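Usamos cookies para medir visitas. Ao continuar, aceita a nossa política.

Lavar o equipamento de futebol sem acreditar em tudo

Os rótulos prometem muito. Desconfio sobretudo dos detergentes "desportivos", que custam mais e raramente explicam porquê.

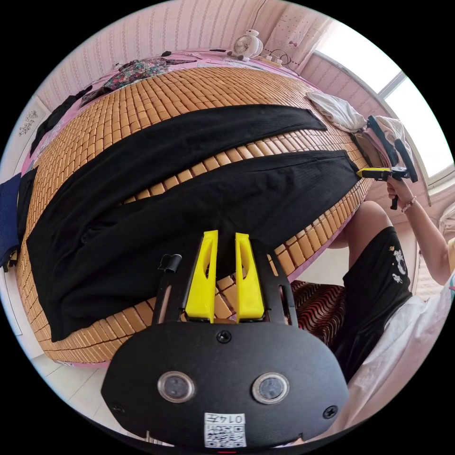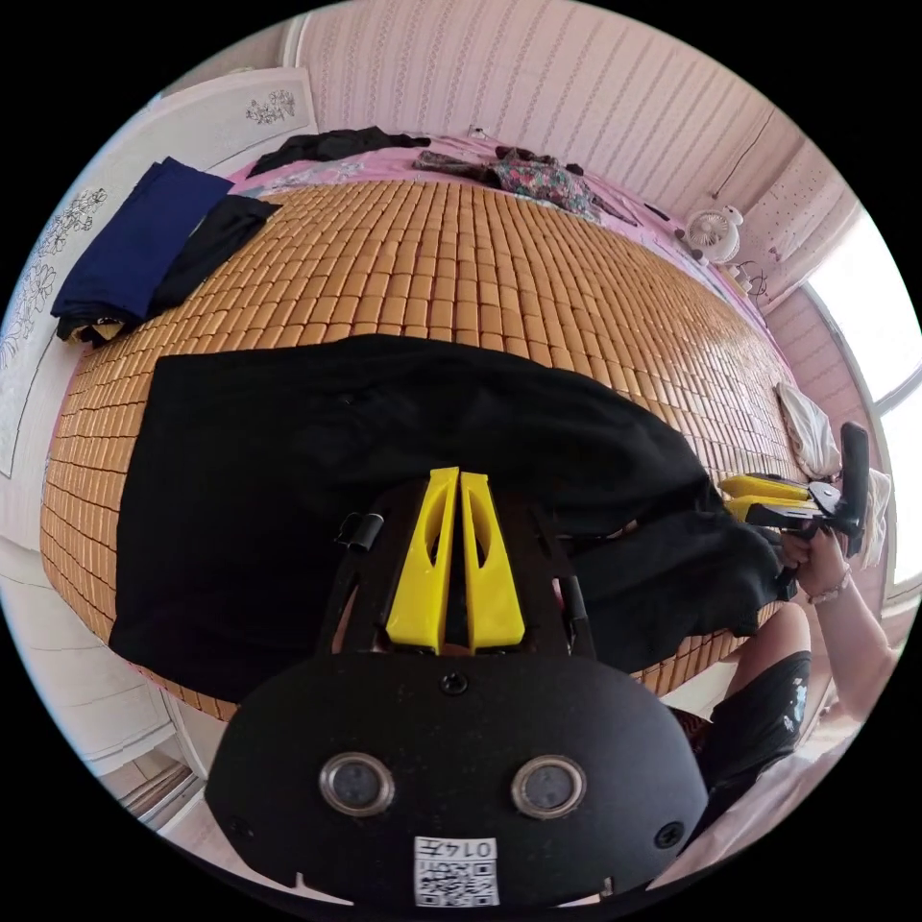
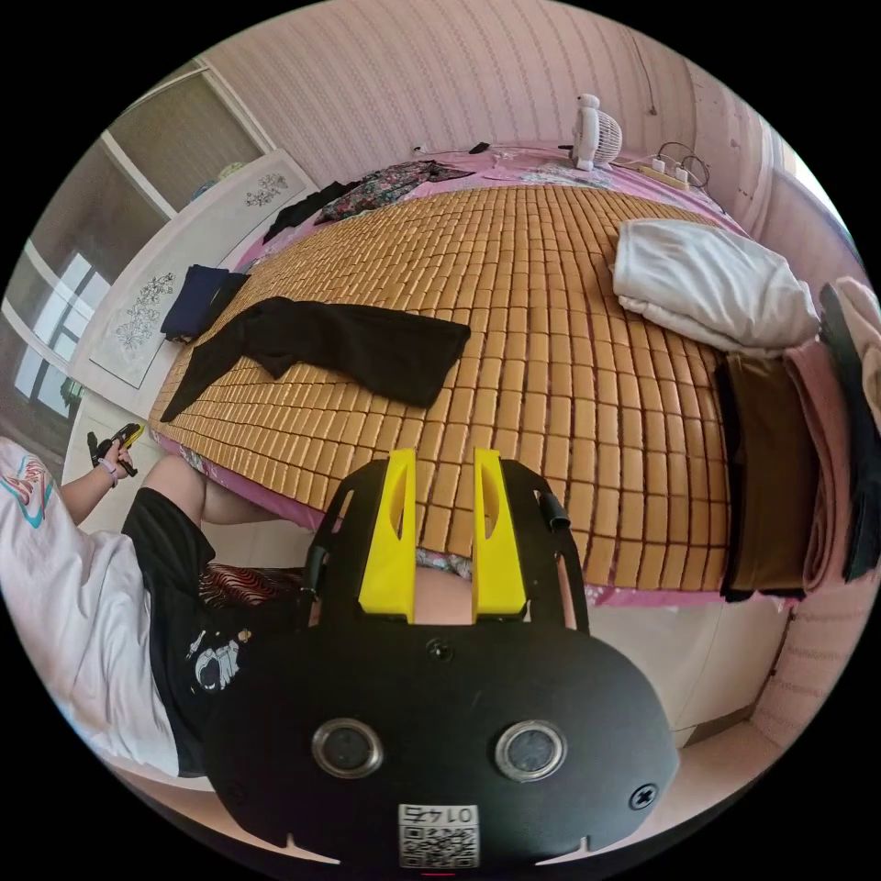 Roupa escura sobre a esteira de bambu, na cama.

Camisolas de jogo: do avesso, a 40 graus no máximo, e só se a etiqueta deixar. Amaciador, nunca. Dizem que o vinagre tira qualquer cheiro; experimentei em 4 lavagens e fiquei na dúvida. Lama seca sai melhor com escova antes da máquina. Números estampados não levam ferro, digam o que disserem no balneário.

Artigos relacionados
Caneleiras: lavar ou deitar fora?
Chuteiras molhadas e papel de jornal
Luvas de guarda-redes em março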